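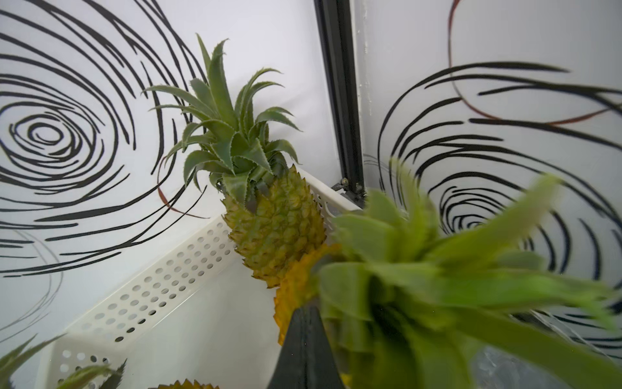
Stage properties fall into two groups for scheduling purposes: hand props, which an actor carries or uses, and set props, which stay where the crew puts them. Your prop list has to say which group each item is in before the first read-through. The same object can be in both groups in one show. A pineapple standing in a white perforated plastic basket is a set prop, and it becomes a hand prop in the scene where a character picks it up. Write it on both pages of the list. For fresh produce, also note the shape and the color you rehearsed with. One with a tall crown of stiff leaves and a greenish-yellow body will not pass for a squat golden one if the audience saw the first one before intermission.

Course Notes > Stage Management I > Handout 7: Props and the Running Sheet

Instructor: Getsemaní Barrera
Revised October 5, 2025

1. The running sheet

The running sheet tells the crew what moves, when it moves, and who moves it. Use one line per move. Give the cue, the item, the start position, and the end position. Do not write "as rehearsed." A substitute who has never seen the show should be able to run it from your sheet.

2. Preset and check

Presets are done before the house opens. The assistant stage manager checks the stage left table first, then stage right, then the set itself. Initial each line as you go. If an item is missing, report it to the stage manager before you look for it.

3. Case: Cinder

In our May production of Cinder at the Moncrieff, the script called for 29 props. The first running sheet left out the letter in Act 2 because it was listed under costumes (it was kept in a coat pocket). Alasdair Galbraith, who played the uncle, went on without it and had to recite the text from memory. The fix was a line on both sheets with a cross-reference. Items that live in pockets are the most common gap in student paperwork.

4. Perishables

Order for two extra performances. Store food away from the paint sink. Anything eaten on stage gets its own shelf and its own label, and the actor's allergies go on the label.

For next class: bring a draft running sheet for the first scene of Trirkach. Typed, one side of the page.

Shared 7 times | 2 comments

tmwells
Does the letter count as a costume piece or a prop for the paperwork grade?

G. Barrera
Prop. Wardrobe gets a copy of the line.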